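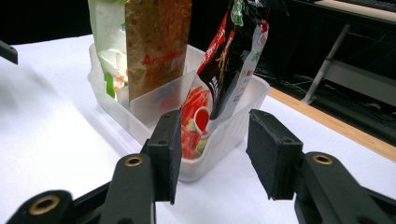 Do I have to wear a tracker to get credit for my walks?
Any phone that counts steps will do, as long as you've linked it to your Carkness wellness account first. I went through the whole season last year with just my phone in my jacket pocket.

Section 3. Linking your phone and logging your first walk

I'm going to take you through this the way I do it myself, which means a few side notes. Set aside a quiet bit of your lunch break (mine took two tries, and the first one was my own fault for skipping step 2).

1. Sign in to your Carkness account on a computer. The phone version works fine later on, but the linking page is so much easier to read on a big screen!

2. Open your profile and check that your work email is the one listed. If an old address is sitting there, change it and sign in again before you go any further.

3. Choose Activity, then Link a Device. You'll see Inel and Ojeda at the top of the list – those are the two step apps our plan works with. Pick the one you already have, or download either one now. They're both free, and I've used both and like Inel a little better for its weekly chart.

4. Type the code from your app into the box and press Save. The code runs out after 8 minutes, so don't wander off for coffee like I did.

5. Go for a short walk. Down the hall and back is plenty. Then open the app and pull down on the screen to refresh it.

6. Look at your Activity page again. Once your total reaches 600 steps, the day shows up with a green dot.

Note: Steps can take until the next morning to appear, and Friday's sometimes hang around until after the weekend. Please don't enter them by hand while you wait, or you'll have the same day in there twice and we'll need to clear both.

Caution: Link one app only. With two running, the account keeps switching between them and your totals jump all over the place.

Caution: If you've been told to limit exercise, or you're just getting back to it after an injury or surgery, talk with your doctor before joining the Mustier Mile. You can still earn all 50 points for the month through the sleep log or the water log – see Section 4 for those.

7. Last thing, turn on reminders if you want them. I keep mine set for mid-afternoon, when I'm usually ready to get out of my chair anyway. You'll find the switch under Settings, below the language menu.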